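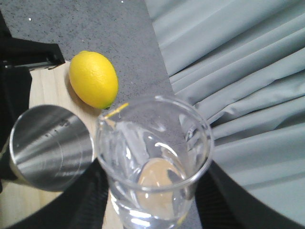 If you're going to have a robot arm helping in the kitchen, write the house rules before you teach it anything clever. I did it the other way round with my Jinlow and spent most of a winter undoing my own bad habits, so this page is the list I wish I'd stuck on the fridge at the start. Drinks are where most people begin (me too!) and they're a good place to learn manners, for you and for the arm. A clear plastic cup with only a little water in the bottom, a finger either side of it, the lemon back on the board out of the way: that's my idea of a sensible practice job. It's light, it's boring, and if it all goes wrong you need a tea towel and not a dustpan.

None of this is official. There are proper standards for industrial arms and for ones that work near people, and if you're running one in a café or anywhere with staff you need to go and read those, or pay somebody who has. Mine is a benchtop arm in a home kitchen. These are habits.

Clear the reach, then clear a bit more

My arm reaches 662 mm from the base with the gripper on. The first thing I did after bolting it down was put a strip of painter's tape on the bench at that distance, all the way round, and for a fortnight everybody complained about the tape. Leave it there anyway. Anything inside the line is fair game for being bumped, so inside the line I keep only what the job needs.

What stays out: knives, anything glass, the kettle, the phone you were about to put down "just for a sec". The kettle cord counts too. I unplug it and put the whole lot on the other bench, and yes, it's a pain when you want a cuppa halfway through.

Don't forget up. The arm swings higher than you'd think on the way between two low spots, and if you've got open shelves above the bench you want to watch one full run at crawling speed before you trust it. Mine clipped a spice jar on the second day. It was cumin and I was finding it until November.

Fabric is its own problem

Curtains, tea towels, aprons on hooks, the loose end of an oven mitt. A rigid thing gets knocked and you hear it. Fabric gets pinched quietly and then follows the arm wherever it's going, bringing whatever was sitting on it along for the ride. If a curtain hangs near the work, let it hang, but run the arm out to that side slowly with your hand on the stop and see how close the fingers come at their widest. I like a good hand's width between open fingers and cloth. Do it again with the window open if there's a breeze, which I didn't think of for ages.

Same rule for sleeves and hair. Sleeves up, hair back, lanyard off. I've got a note by the switch that says LANYARD in capitals.

Practise with water, and not much of it

Start with an empty cup. When the arm can pick it up, move it and put it down without a wobble, add a splash, no more than covers the bottom. Then work up. I see people online going straight to a full tumbler of cordial and then wondering why the gripper pads are sticky — go slow, it saves you a clean.

The heaviest thing I let mine lift is 336 grams, cup and contents together, and I weigh it on the kitchen scales before each new drink. The Jinlow booklet allows more. I don't care, I want some room left over for the day I've gripped it crooked.

A few more cup things I've picked up:

Plastic for practice. Glass only when you've had a long clean streak, and I'm still on plastic.

Soft cups need a soft grip. Set the force with the actual cup you'll use, not the one that looks like it. Two cups from different packets can behave completely differently.

Clear ones are hard for a camera. If yours uses vision to find things, shiny steel and see-through plastic are the two it'll sulk about. Give it a plain background and turn off the light directly overhead, or at least move the cup so there isn't a big white streak down the side of it.

Steel measuring cups with marks stamped inside are handy, but read the marks yourself, standing up, with the cup flat on the bench. Don't let a recipe depend on the arm having tipped the right amount until you've checked it against the scales a good few times.

Hands out before it moves

Simple one, and the one we break most. If the arm is live, hands stay behind the tape. If hands need to go in, the arm gets paused first. Not "it's only doing the slow bit". Paused, and the light on the base has to be showing it's paused, and then you go in.

I run mine through Nemow, which is the app most of the people I know use for these arms, and there's a setting that makes it wait for a button press after every pause before it'll move again. Turn that on. By default mine carried on by itself when it thought the way was clear, and I didn't enjoy finding that out with a sponge in my hand.

The stop button should be somewhere you can slap with either hand without reaching across the arm. I had mine on the far side of the bench at first (it looked tidier) and you can guess how useful that was. It's now on the front edge, and everyone in the house has had a go at pressing it mid-run, kids included. Make it a normal thing to press. No telling people off for a false alarm.

Floor jobs get their own rules

Sooner or later something rolls off the bench, and then you'll want the arm to pick things up from the floor, if yours is on a stand or a trolley that lets it get down there. I was keen as mustard on this and it's much fiddlier than bench work. Round things roll away from the fingers. Rubbish on the floor gets into the knurling on the pads. People walk through without looking, and so does the dog.

What I do now: sweep first, properly, right into the edge where the curtain meets the floor, which is where all the little bits end up. Fold up and move anything with legs that the arm could hook, clothes airers especially. They look solid enough, but they're all gaps and thin slats and one finger through the side will drag the lot. If you can't move it, keep it well behind the target so the arm has no reason to travel that way. Then put one object down, something yellow and round on a grey floor is lovely and easy to see, and bring the gripper down wide open and slow. Open wide, stop, check, close. I make it stop for 2 seconds before closing, every time, and I won't shorten it.

Also: food that's been on the floor doesn't go back to the board. Obvious for a person. The arm has no idea, so it needs to be in the rules, and I keep one practice lemon that's for the floor and never gets cut.
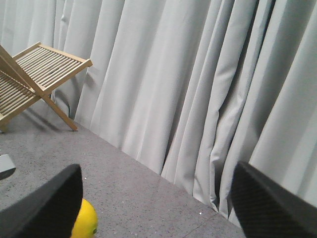

Clean it like it's a utensil

The fingers touch things you're going to eat or drink from, so they get treated like tongs. I take the pads off after each session if they've been near food and wash them in warm soapy water, then leave them on the rack overnight. The textured ones hold on to everything. An old toothbrush is the tool for it, going along the pattern and then across.

Two sets of pads is well worth the money. One set for kitchen, one set for floor and odd jobs, and mark them so they can't be mixed up. I painted a blob of nail polish on the back of the floor set. It's chipped a bit but you can still tell.

The arm itself only gets a damp cloth, switched off at the wall. No spray straight onto the joints. And check your lubricant, if you ever add any, is a food-safe one. I was told that at the Marín workshop where I bought my stand, and I went home and threw out the tube I'd been using.

Wipe the camera lens if it's got one down at the wrist. Steam and lemon juice make a film you can't really see, and then it starts missing things by a fingertip and you blame the software for a week.

Write it down

I keep a cheap exercise book on the windowsill. Each run gets a line: what job, what speed, what it lifted, anything odd. "Odd" can be a noise. It can be me saying I thought it was a bit late letting go. When something does play up you flick back and there's usually a line from a while ago that was already telling you.

The people in our Valley group share theirs, and I've nicked more good habits from other people's scrappy notes than from any manual. Somebody there starts every session by saying out loud what the arm is going to do, to whoever's in the room. I felt like a dill the first few times but I do it now — it does stop people wandering in.

The fridge list

Tape line clear, including above it.
Sleeves, hair, LANYARD.
Cloth and curtains a hand's width off.
Weigh the cup.
Stop button on the front edge, pressed once to test.
Slow run first, every new job.
Pause before hands, button press before it goes again.
Right pads for the job, washed after.

So that's 8, and they fit on a half sheet of paper if you write small. Mine's laminated now after an incident with beetroot. If you've got a rule for ovens I'd love to hear it, I haven't let the arm anywhere near mine and I'm not sure I'm going to.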